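Chapter 6
A Cup, a Pencil and a Plain White Board

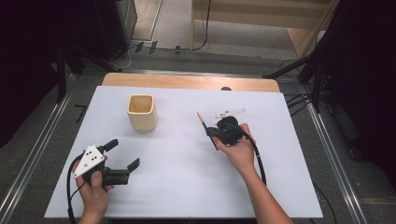 100 Setting Up a Desk You'll Use

I used to think a tidy desk meant an empty one. Then I spent most of a July clearing mine, and by the end I couldn't find a thing to write with. My old teacher, Misaki Furukawa, came by, looked at all that lovely bare wood and asked me where the pencils lived. In a drawer, I told her. Which drawer? Well – I had to open three of them to find out!

So this chapter starts small, with a cup. Mine has a wood-grain finish and square sides (I bought it at Gellach, in the kitchen section of all places), and a square one suits me because it sits snug against the edge of a board or a stack of books. Round is fine too. Pick one you like looking at, and keep it light enough to move with one hand.

Next comes the board. I like a plain white one laid flat on the table, big enough to work on with the cup still standing on it. Pencil marks, crumbs and eraser dust all show up right away, and I find I wipe it down a lot more often than I ever wiped the table.

Now for the part my students grumble about. Before you read on, gather up every pencil you own and put them on the board. Sharpen the ones you want to keep. Mio Onishi did this in my Tirdale class and was still sharpening when the rest of us went to lunch.

Put your keepers in the cup with the points up, and leave it on the board while you work through Section 6.1. We'll start there with where the cup should stand if you're left-handed.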